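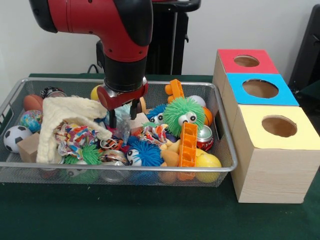 What is a wire basket good for when sorting toys? It shows most of what is in it from above and from the sides, and grit falls through the mesh.

I have kept our small toys in one layer of mesh since September. The old bin was deeper and everything migrated to the bottom. Spiky puffer balls are the worst case: the filaments hook on rope, towel and each other, so pulling one item brings up 2.

Procedure, current version. Cloth comes off first and is shaken out. Cans go next, then any plastic bag. Hard balls follow, soft things last.

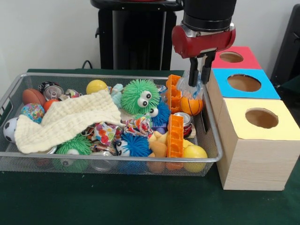 Boxes with a round hole in the top work better than open ones for this. A hole limits what fits, which settles most arguments about where a thing belongs. Yupin Jitpraphai wanted labels as well — I left them off, and the colored tops have been enough.

The full inventory stands at 121 items, down from a good deal more before the last clear-out. Rope toys get washed in a mesh bag and air dried. Crushed cans leave the house. 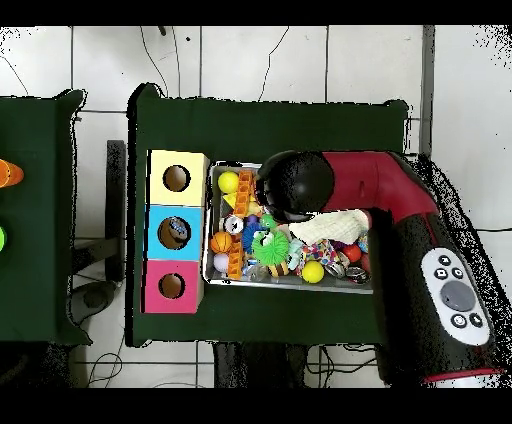
How often should the basket be emptied completely? Every second week is enough for us, with a wipe of the rim and the table at the same time.

Next post: lids.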